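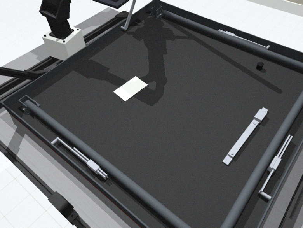 Fladport library to drop paper tickets for good

4 September 2018

After more years than most of us care to remember, the little buff tickets at Fladport library are on their way out. From the end of this month, readers will borrow their books with a plastic card instead, and anyone who already belongs to the library can swap their old tickets at the front desk whenever they happen to be passing.

The change has been talked about since May, when the library asked its members what they thought of the idea and received a good deal of post in return. Plenty of people were fond of the tickets (one reader wrote in to say she had kept hers in the same biscuit tin since she was at school), but most agreed that it would be a relief not to turn out every coat pocket in the house before coming to borrow a thriller.

The new card will also work at the branch in Irkulgate, so if you take a book out in one town you may hand it back in the other – something the number 16 bus passengers among us have been hoping for over many winters. You will be able to have up to 40 items out at once across both branches, and children will have the same allowance as everybody else, which ought to please the keener ones no end!

The first card is free. A lost one will cost 50 pence to replace, and the library says it will be gentle with people who mislay theirs in the first few weeks while we all get used to things. Please bring something with your address on it when you come to collect yours. If you find it hard to get to the desk, a friend or relative may come for you with a signed note.

Old tickets will still be accepted while the swap is going on, so there is no need to rush down all at once. And if you would like to hold on to one as a keepsake, do say so – the staff are quite happy to stamp it for you and hand it back.

The Irkulgate branch begins its own swap a week after Fladport, at the usual opening hours.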